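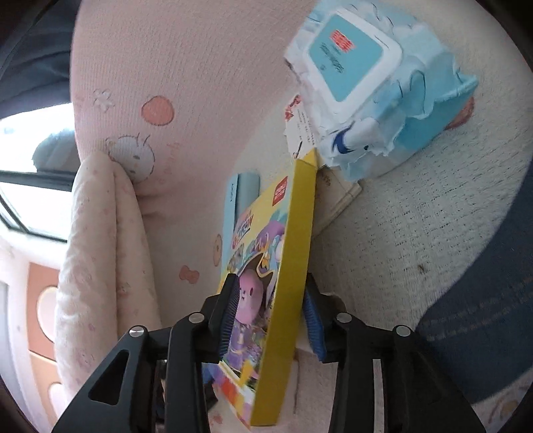

From: Heledd Pritchard
To: packing list
Re: Carton for Uston

Idris Llewellyn wrote:
> Do toy boxes go in loose or bagged? And is 40 cm deep enough?

Loose. 40 is fine. Order for the Uston carton:

1. Slim boxes first, on end. Tuck the end flap in on the yellow one — it catches on the corrugated edge.

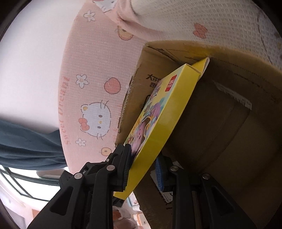

2. Wipes flat on top, lid upwards. Keep the paper card out; Berenice wants it.

3. Picture books last, down the side. Fold the carton flaps right back before you start.

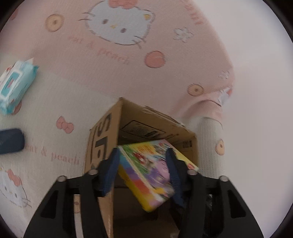 Yellow-bordered picture book, over the open carton.

Leave 2 cm clear at the top for paper. The play mat goes separately to Esham.

Heledd

Last updated: July 14, 2023
Contact the list owner | © Foulkes packing list | Back to top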